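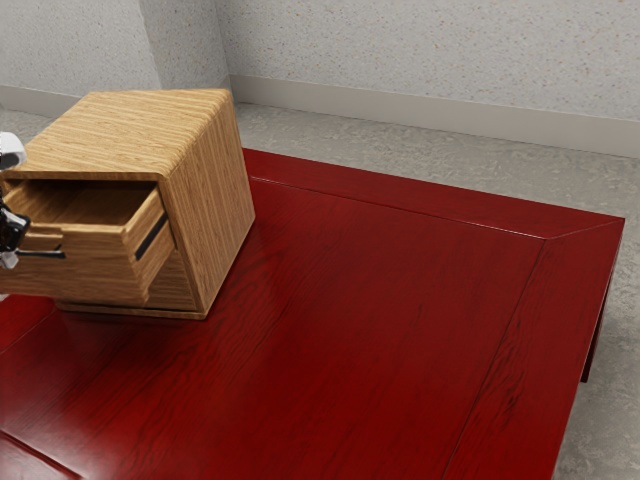

How to submit a petition to Tindanthorpe Town Council

Any person who lives, works or studies in Tindanthorpe may ask the Council to debate a local matter by submitting a petition. The steps are set out for first-time organisers.

1. Write the request
State in one or two sentences what you would like the Council to do. The request must concern something within the Council's powers, such as allotments, footpaths or the Hollenstein recreation ground. Planning applications and complaints about individual councillors are handled separately.

2. Name a lead petitioner
All letters will be sent to the lead petitioner, whose name, postal address and telephone number must appear on the first sheet.

3. Collect signatures
Each person should print their name, sign, and give a postcode. Repeat the full wording of the request at the top of every sheet — sheets without it cannot be counted. A petition needs 1217 valid signatures to be debated at full Council. Petitions with fewer will be passed to the relevant officer for a written reply.

4. Hand in the petition
Bring the original sheets to the Democratic Services desk before 4 pm and ask for a receipt. Please keep a copy. Petitions received after the July meeting will be held over until the Council returns from recess.

5. Prepare to speak
Signatures are normally checked within two weeks. If the petition is accepted, the lead petitioner may address councillors before the debate and should send any supporting papers in advance. Councillors may agree to the request, decline it, or refer it for further study. The decision will be confirmed in writing.

Contact: Gion Pfister, Democratic Services, extension 2811 | © Tindanthorpe Town Council | Back to top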